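Notes on the Table Service, Continued

The review of household storage and table arrangements begun in February has now reached the matter of cutlery and napkins. Readers who followed the earlier entry will recall that the kitchen drawer at Sandhu Court was found to hold far more than it was designed to hold, and that the overflow was transferred to open containers pending a decision.

The present arrangement relies on two containers kept on the table: a dark teal tub with rounded corners and a light green basket with perforated sides. Wire and mesh baskets on the walls complete the provision. The napkins are pink. The Millura catalog offers the same size in 31 colors, and the selection of this one required most of a Wednesday evening.

Place settings are limited to a spoon, a fork and a knife. The folding of the napkin remains under discussion. A triangle is preferred for ordinary meals – it is quick, and it gives the cutlery something to rest on.
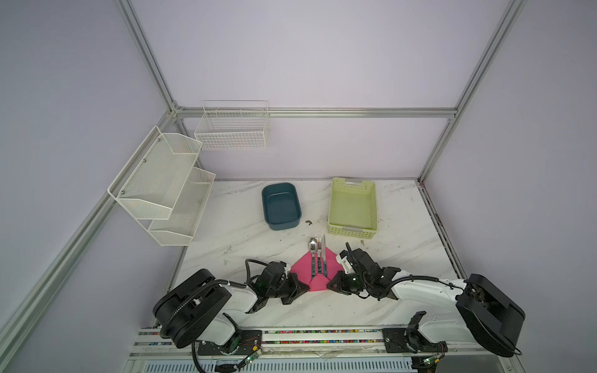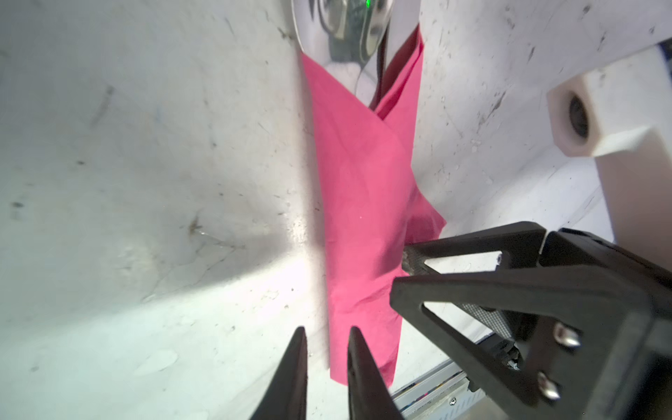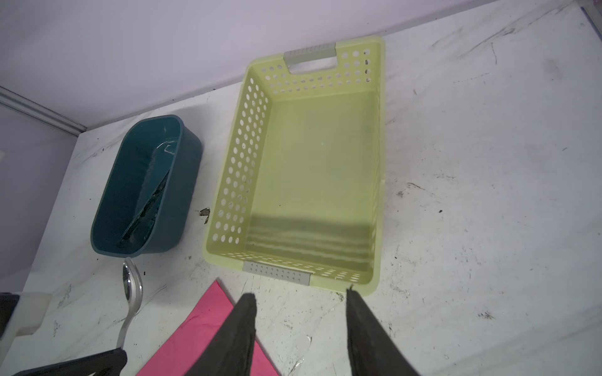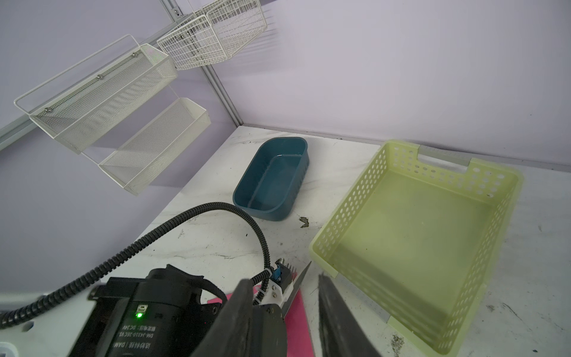
The question of the drawer itself has not been settled. A divided insert from Vamelico was considered and set aside, as its longest compartment will not accept a serving spoon. A second insert, from Zoris, is of the correct length but leaves a gap on one side in which small items collect. A strip of cork has been proposed for the gap. This author is not persuaded.

It has been decided that serving pieces will be stored apart from everyday cutlery. There are eight of them, including a ladle that is used twice a year and a cake slice whose origin is disputed within the family. They will go to the sideboard once the lower shelf has been cleared of candles.

Napkins are to be washed at the end of each week and ironed only when guests are expected. The previous set was ironed after every wash and wore thin along the folds – a result that should have been anticipated.

Correspondence on the subject of drawer inserts continues to be welcome. The next entry will address the sideboard, and the candles.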